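From the web desk: saving stories for later

If you've visited our website since the start of October you may have spotted a small ribbon in the top corner of each story, right beside the headline. A few of you wrote in to ask whether it was a prize ribbon (I do like that idea, and I've passed it along). It's a bookmark, and it belongs to the new Reading List, which we've been wanting to give you for a very long time and which I'm so happy to be able to tell you about properly at last.

The idea came from a reader, as most of our better ones do. Consolacion Salazar wrote to us last winter to say that she reads our stories on her phone on the bus home, gets halfway through a good one, arrives at her stop, and then can't find it again for love or money. She had taken to emailing the links to herself, and her inbox was getting to be a bit of a jungle. I read her letter out at our next planning meeting and there was a good deal of guilty nodding around the table, as I think every one of us had a pile of emails to ourselves with no subject line!

So, how does it work? Tap or click the ribbon and it fills in with colour. The story is now on your list. Tap it again and the ribbon empties and the story comes off. You'll find the whole list under your name at the top right of any page, with the newest additions first, and if you'd sooner see the oldest first there's a little arrow to flip the order around. Podcasts and videos can be saved in exactly the same way, and for podcasts we also remember the minute you stopped at, so you can pick up the conversation where you left it.

You do need to be signed in. I know, I know, another password. If you already get this newsletter you have an account with us, even if you've never used it, and you can sign in with the email address this arrived at. Choose "Send me a link" and we'll email you one that lets you straight in, no password required. The link works once and then retires, so if you click it a second time and get a grumpy message, just ask for another. If it doesn't turn up within a few minutes, please have a look in your junk folder before you write to us, as that's where the shy ones tend to go.

The list holds 600 items. Danilo Javier, who built nearly all of this on our side, picked that number after looking at how much people were reading over a year, and he was fairly sure it would be plenty. Then Shiela Agbayani in our archives filled hers during testing. All 600! She was saving every story we've ever run on lighthouses and harbours, which is a perfectly respectable hobby, and she has since been persuaded to let a few go. When your list is full you'll see a note asking you to clear some room, and nothing will be removed without your say-so.

You can also sort your saved stories into folders, up to five of them, and name them whatever you please. Mine are Recipes, Gardens, Send to Mum, and one called Someday that I'm slightly afraid to open. Folders are private. We've had that question more than any other, so I'll say it plainly: other readers can't see your list, your folders or what you've called them, and we don't print or post what anyone has saved.

Now, a few wrinkles. The ribbon doesn't show up on photo galleries yet, and it's missing from the older stories that came across from our previous site, which ran on Plellton and stored everything in its own peculiar way. Danilo and Kristine Tiongson are working backwards through those, and the travel and food sections are already finished. If you read us in the Belter browser on a tablet, you may need to refresh the page once before your list catches up with what you saved on your phone. We've reported it to the Belter people and they've been very nice about it.
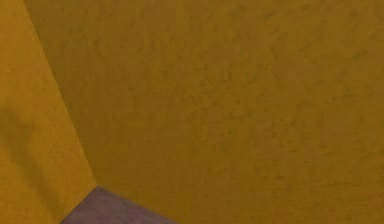

Can I read my saved stories without an internet connection?

Saved stories need a connection for the moment, as the list keeps only a pointer to each one and fetches the words when you open it. Offline reading is planned for our phone app, and we'll announce it in this newsletter when it's ready to try.

Trinidad Baluyot is running a drop-in help session on the new features at our Ocampo Street office at 4 in the afternoon on the last working day of the month. Bring your phone, tablet or laptop, and do bring a neighbour who's stuck as well. There'll be tea and, if I can get to the bakery in time, those cheese rolls that disappeared so quickly at the spring one. There's no need to book, and the side door will be unlocked if the front steps are a bother.

If you can't make it, the help page has been rewritten from top to bottom, with much bigger type, and the chat button on it (it's called Fisodar, don't ask me why, I was on holidays when they named it) goes through to Kristine or Trinidad during office hours. After hours it takes a message and one of them will write back the next morning.

Please keep your letters coming, cranky ones included. Next month I'll be writing about the changes to the comments section, and Kristine would like everyone to know that the cryptic crossword is getting its print button back.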